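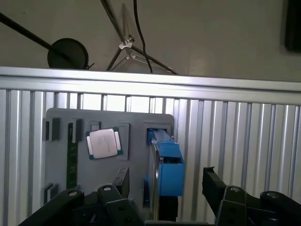 Processor, memory strip and blue block on the practice board, with the black jaws waiting underneath.

Gripper Tips for a Small Workshop

I compared two sets of jaws over one long Saturday, the Bistholm pair and the Argate pair, and came away with opinions and a sore neck. A few things worth passing on:

Start with the fat part. Blocky pieces forgive a crooked grab. Thin ones get their revenge, so save the memory strip until you've had coffee.

Write down the jaw opening. I trusted my memory once and spent the evening finding the same number again. Masking tape on the controller box works fine.

Slow down for the last bit. I ran 60 tries with each pair. At full speed the Argate jaws managed 27 clean placements, and at half speed they got 52. The Bistholm jaws didn't care much either way, and they cost more, so they'd better not.

Clamp the board before you blame the arm. Manon Landry watched me retune a perfectly good wrist for an hour, then reached over and wiggled the board with one finger. She has been very gracious about it, meaning she brings it up weekly.

Leave slack in the camera cable. Turn the wrist as far as it goes both ways by hand before you tie anything down. Mine was tied beautifully. I had to buy another cable.

Wipe the jaws with a dry cloth between rounds. Sunil Liyanage swears by rubbing alcohol, but Sunil also irons his shop apron.

Next up is the Tokarz set, once I find the screws.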